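Journal > Around the house > Cupboards
February 2, 2026, by Hartmut Nolte
2 min read

I meant to spend ten minutes on the bathroom cupboard and lost the whole of a wet morning to it (you know how it goes, one shelf leads to another). It hadn't been touched since we moved to Eltcombe in October, when everything simply went in as it came out of the boxes.

My favourite rediscovery was the navy and pale blue bottle with the Chinese characters on it, which I can't read a word of, though I do love that orange and yellow swoosh.

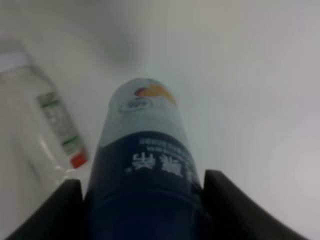
The tall things now live at the back and the everyday bits at the front, and I've found room for the spare flannels too! The shelf paper was 28 pence a sheet from the market in Jollton. I'll do the airing cupboard next, once my knees have forgiven me.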